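Ticket: calendar bookings from the Skonska site land in the shared inbox twice
Status: open again (sorry!)
Product: Nallow booking sync, hosted plan

Hi team, me again. I closed this one off in February because I thought I'd fixed it, and it's back, so I'm reopening it with everything I've tried written down in one spot this time.

Quick recap for whoever picks this up. We run formalwear hire out of two shops, Ultorholm and Skonska. Customers book a fitting on the website, Nallow pushes the booking into our calendar, and a confirmation goes to the customer with a copy to our shared inbox. Ultorholm works like a dream. Skonska sends everything twice – same booking number, same time, two emails, and now and then two calendar entries as well. One poor bloke got both confirmations plus two reminders and rang up to ask if he'd accidentally booked his whole wedding party in.
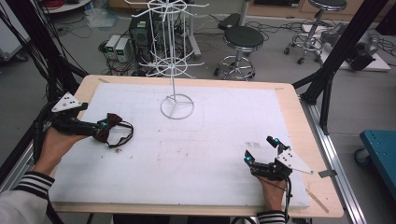
**Laine Rozīte**
Bookings and online orders, Skonska shop

Okay, what I've done so far:

- Logged out and back in on the front counter computer and the one out the back. No change.
- Disconnected the calendar and connected it again. This looked like the fix! I got 17 clean bookings in a row and closed the ticket feeling very pleased with myself. Booking 18 doubled.
- Turned off the old email forwarding rule from when we were still with Lunde. I really thought it'd be this one. Nope.
- Made a test booking on my phone under my own name, bow tie and cummerbund fitting, 10:15 am. Doubled. Cancelled it and got two cancellations, so at least it's consistent.
- Made the same test booking for Ultorholm. One email, one calendar entry, lovely.

The one odd thing I've found is in the sync log. The doubled bookings show two "created" lines, 28 seconds apart every time. The second line has a different connection ID from the first. I had a poke around under Settings > Connections and can only see one connection for Skonska, but my login isn't the owner login, so maybe there's one hiding from me?

**Update, 2:40 pm**

Vaida Laur has the owner login and she's just had a look for me. There ARE two connections! The extra one is called "Skonska (import)" and says it was set up when we moved over from Lunde. She can see it but the Remove button is greyed out, and when she hovers over it, it says "in use by 3 templates". We've only got two email templates that we know of, the confirmation and the reminder, and neither of them mentions the import connection anywhere.

So, could someone at your end please:

1. Tell us what the third template is and where it lives
2. Remove the import connection, or ungrey the button so Vaida can do it
3. Let us know if removing it will wipe any bookings that came across from Lunde – there are school formal fittings in there we can't lose

I haven't touched anything since Vaida logged out. Email's the best way to get me, the shop phone's a bit hopeless in the afternoons.

Cheers,
Laine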